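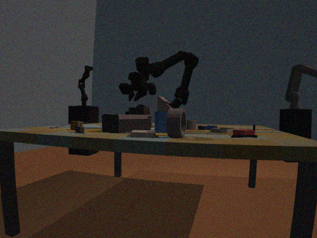 July 9, 2024

I promised Nadja Prantl a budget for the new cell by the end of the week, so most of my evenings have gone into a spreadsheet. I am writing up where it stands, partly for the people at Serdale who have asked and partly so I can find it again in March when the next round opens.

The quote from Moser came in first. It covers the arms, the controllers and two years of support. It does not cover pedestals, tables, cable runs, the emergency stop circuit or freight. I had the arms down as most of the cost. With everything else added they are a little over half, and that took some explaining to Emrys Gittins, who signs for it.

Before asking for any money I wanted the layout settled in simulation. Moving a pedestal there takes me a minute. Moving one that has been bolted to the floor at Gindon means a work order and a core drill, and Lesego Pillay has asked me to please get it right the first time.
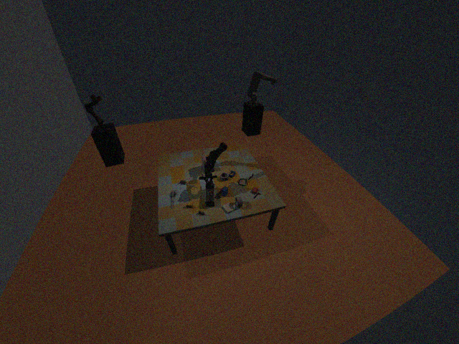
The number of arms was the first thing to decide. Three is what we want for the work we have planned, but three is also the point where the power supply in the room needs an upgrade. I have been going back and forth between layouts with that in mind. With one arm on the table itself and the other two on black pedestals behind it, the tabletop arm takes up space the small parts could use, and its base has things on nearly every side. I would still keep it there, but it means pricing a bigger table, and the wider top from Flornness costs 222 dollars more than the one I had down. That is a small line and I have put it in.

Grippers are harder. A plain two-finger gripper is cheap and we know how to fix it. A multi-fingered hand costs several times as much, and the spare fingers are sold separately. Consuelo Toledo ran one at her last job and her advice was to buy the spares on the same order, so I have. If something has to be cut, the hand goes before the third arm does.

Other lines I left out of the first draft:

Floor anchors and drilling, two pedestals
Test objects, 200 dollars
Replacement cables, 77 dollars a set
Training for two people
Storage for the crates, which Moser wants back

I have not put in anything for lighting. Tayla Ormsby thinks the cameras will need it and she is probably right, but I would like to see the room with the existing fixtures before I guess at a figure.

The spreadsheet goes to Nadja tomorrow. Freight is still blank and I am waiting on Moser for that.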